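수면클리닉 공개일 방문기: 베개는 푹신했고 커피는 연했다

6월의 어느 월요일 오전, 웨인라이트(Wainwright) 수면센터 공개일에 다녀왔다. 코골이로 두 번이나 방에서 쫓겨난 사람에게 수면센터 견학은 남의 일이 아니다. 안내문에는 "편안한 복장"이라고 적혀 있었는데, 정말 잠옷 바지를 입고 온 분이 계셔서 괜히 청바지 차림인 내가 불성실해 보였다.

접수대에서 이름표를 받고 설문지부터 썼다. "회의 중에 조는 편입니까?"라는 문항에서 한참 망설였다. 어떤 회의냐에 따라 다르지 않나. 점수를 합산해 주던 직원은 내 숫자를 보고 아무 말 없이 18이라고 적은 뒤 형광펜을 그었다. 형광펜의 의미는 끝까지 설명해 주지 않았다.

첫 순서는 파이살 카탁(Faisal Khattak) 선생의 강의였다. 주제는 고혈압과 수면무호흡. 약을 세 가지나 쓰는데도 혈압이 안 내려가는 환자라면 밤에 숨을 제대로 쉬는지부터 확인해 보라는 이야기였다. 숨이 막힐 때마다 몸이 놀라 깨고, 그때마다 혈압이 치솟는데, 정작 본인은 여덟 시간을 잘 잤다고 믿는다는 것이다. 강의실 조명을 어둡게 해 놓고 이런 말을 하니 뒷줄에서 벌써 고른 숨소리가 들렸다. 선생은 익숙한 듯 목소리만 조금 키웠다.
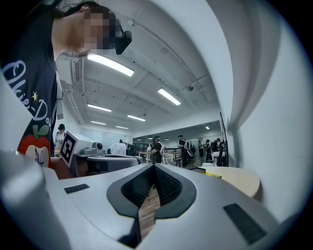 남색 티셔츠의 흰 글씨는 "Okie-Do…"까지 읽힌다.

다음은 검사실 견학. 호텔 방을 흉내 낸 방인데 액자까지 걸려 있다. 다만 어느 호텔도 투숙객 머리에 전극을 붙이지는 않는다. 안내를 맡은 검사기사 섹치밍(Chih-ming Shek) 씨 말로는 첫날 밤 잠을 설치는 사람이 많지만, 그래도 판독에 필요한 만큼은 대부분 잔다고 한다. "한숨도 못 잤다고 화내시는 분이 제일 크게 코를 고세요." 일행 중 부부 한 쌍이 서로를 쳐다보았다.

집에서 하는 간이검사도 소개받았다. 손가락과 가슴에 센서를 달고 자면 된다. 간단해서 좋기는 한데, 심장이나 폐에 다른 병이 있으면 센터에서 하룻밤 자는 정식 검사를 권한다고 했다. 이 부분은 받아 적었다. 우리 아버지 얘기 같아서.
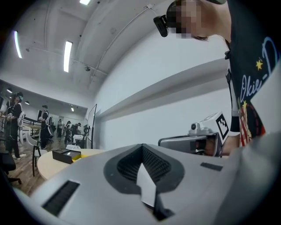 양압기 코너는 의외로 붐볐다. 브랜드비(Brandby) 마스크와 펠로(Fello) 마스크를 번갈아 써 볼 수 있었는데, 코만 덮는 것과 입까지 덮는 것의 차이가 생각보다 컸다. 입을 벌리고 자는 사람이 코 마스크를 쓰면 바람이 입으로 새어 나온다. 시험 삼아 입을 벌려 봤다가 금붕어가 된 기분을 알게 되었다. 수면 기록 앱 제다바우(Zedavow)도 시연했는데, 지난달 이 센터 환자들이 올린 기록이 2486건이란다. 직원이 무척 자랑스러워하기에 나도 고개를 끄덕였다.

질의응답에서는 당뇨 환자도 검사를 받아야 하느냐는 질문이 나왔다. 카탁 선생은 코골이가 심하고 낮에 졸리면 주치의와 상의해 보라고 답했다. 체중 얘기도 나왔지만 마른 사람도 걸린다고 해서, 잠시 의기양양하던 옆자리 분이 조용해졌다.

시간이 거의 2시간 걸렸고 주차는 무료였다. 기념품은 귀마개. 나 말고 아내에게 주라고 했다. 간이검사는 다음 주로 예약해 두었고, 결과가 나오면 따로 올리겠다.

댓글

밤부엉이: 저도 간이검사 했는데 센서가 새벽에 빠져서 다시 했어요. 테이프 꼭 붙이세요.

코골이남편둠: 귀마개는 어디 제품인가요? 급합니다.

청주댁: 마스크 써 보는 건 예약 없이도 되나요? 혈압약 드시는 어머니 모시고 가려고요.

글쓴이: 청주댁님, 공개일에는 그냥 줄 서면 됐습니다. 평소에는 전화해 보셔야 할 것 같아요.

이 사이트는 더 나은 이용 환경을 위해 쿠키를 사용합니다. 계속 이용하시면 쿠키 사용에 동의하는 것으로 간주합니다. 동의 | 설정 변경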